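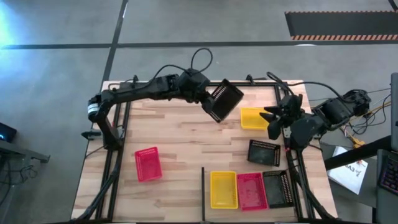

Do I need to buy matching baskets before I start sorting a workroom?
Please don't. Sort first, shop second. Old shoeboxes and bread bags will do fine for the first pass, and you'll have a much better idea of the sizes you need once the piles exist.

Whitcombe Evening Classes
Small-Parts Storage, handout for session 2
Mervyn Naylor

Hello again, and thank you for all the homework photos (I've now seen inside more junk drawers than I ever hoped to). Last time we did the big sort. Tonight is about baskets, mostly the rectangular mesh kind, which I use for nearly everything and will happily talk about until they lock the building.

Why I like mesh
You can see something of what's inside without tipping it out, and dust and crumbs fall through. That last bit is also the trouble with it! Anything smaller than the holes will end up on the floor, so small screws, beads and pins want a lidded tub inside the basket. I learned this with 900 map pins and a shag rug.

Color
I keep my colors to a few and give each one a job. At home yellow is for things in use this week, and black is for spares and refills. You can pick any system you like as long as you can say it out loud in one sentence. A student in my September group had a color for every member of the family plus the dog, and it lasted until somebody moved out.

Working at the table
Clear it completely before you begin. I like a wooden top with plenty of elbow room, baskets spread out so that none of them sits inside another, and then I fill them one at a time. Tip a basket toward you when you're checking the bottom corners, that's where the stray washers hide.

Measuring
Measure the shelf, then the basket at the rim, where it's usually widest. My Grasberg shelf is 42 cm deep, and I once bought a whole set that stuck out past the front by a thumb's width. They live in the garage now.

Labels
Tie-on tags hold better than stickers on mesh. Write what's in there in the words you'd use when you're hunting for it ("picture hanging stuff" is a perfectly good label). Pencil first, marker after a couple of weeks.

For next time
Pick one shelf, only one, and bring me its measurements plus a list of what you want to keep there. Room 23 again, same door as tonight. Bring a tape measure if you own one, I have a few spares.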